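**Partanen 860 stick blender, two months in**

I bought the Partanen to replace a Watermont that gave up in December. It has 300 watts, 6 speeds and comes with a whisk and a tall beaker. I only ever use 2 of the speeds.

Soup is where it does best. Leek and potato goes smooth in a minute or so, and the guard doesn't stick to the bottom of the pan. Hummus is harder work – it needs a splash more water than my recipe says, and the motor gets warm. Frozen fruit is too much for it unless you let it soften first.

The whisk is fine for cream and poor for egg whites. Lempi Niskanen has the same model and gave up on meringues with it.

Cleaning is easy. The foot clicks off and goes in the dishwasher, but the beaker has a narrow lip underneath that holds water, so stand it upside down afterwards.

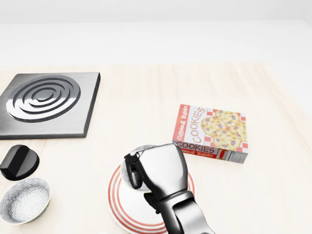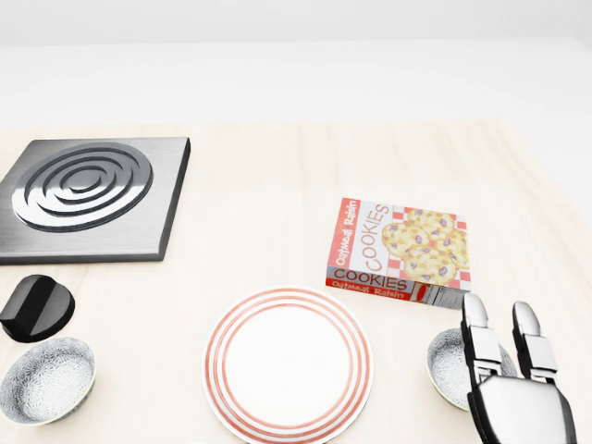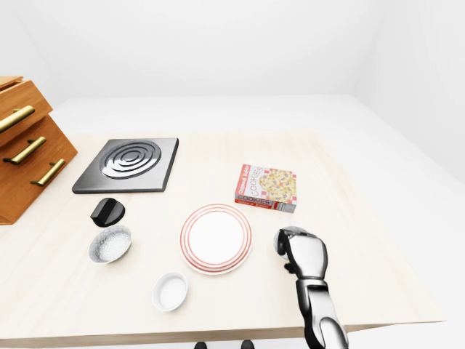

The cord could be longer. Mine only just reaches the cooker from the nearest socket. I'd still buy it again for soups and sauces, though not for smoothies.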